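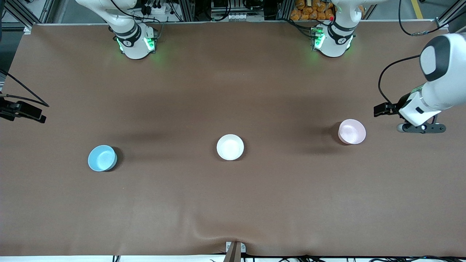
Last edited in November, 3 revisions

Clatisport Help > Basketball > Polls and ratings

Tie in the weekly poll – who gets the higher rank?

I keep the women's poll for the Turnden league. Sarkar and Hamier both finished this week on 1,801 points. Sarkar has more first-place votes. The poll form lists them as tied at No. 6, but the site export shows Hamier at 6 and Sarkar at 7. Which one is correct, and what rank does the next team get?
Marlene Queiroz

hoopstat_r
The tie is correct. First-place votes are already included in the point total, so they do not break a tie unless your league rules say so. Both teams are No. 6 and the next team is No. 8. The export sorts by points, then by team name, and numbers the rows in that order – it has no tie handling. Edit the rank column by hand before you publish. Check the ballot count too. With 18 voters and 25 points for first, a total over 450 means you are adding up several weeks.

benchpress44
our league just puts whoever won head to head on top

hoopstat_r
That works for standings. A poll normally leaves the tie in place.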